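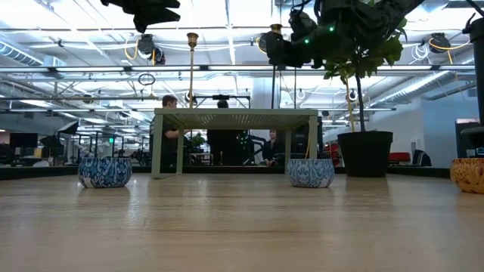 Jiltau today released Reloline 12, an update to its motion planning software for robot arms. The planner now checks its route again whenever the camera's view of the table changes, a courtesy earlier versions extended only to the first move of the day. Small patterned bowls, set well apart near a little green shelf, are the sort of layout it handles; crockery has strong views on collision checking. "We closed 2,309 bug reports," said Mali Gronow, head of planning. "I opened 40 of them." Existing licence holders can download it now.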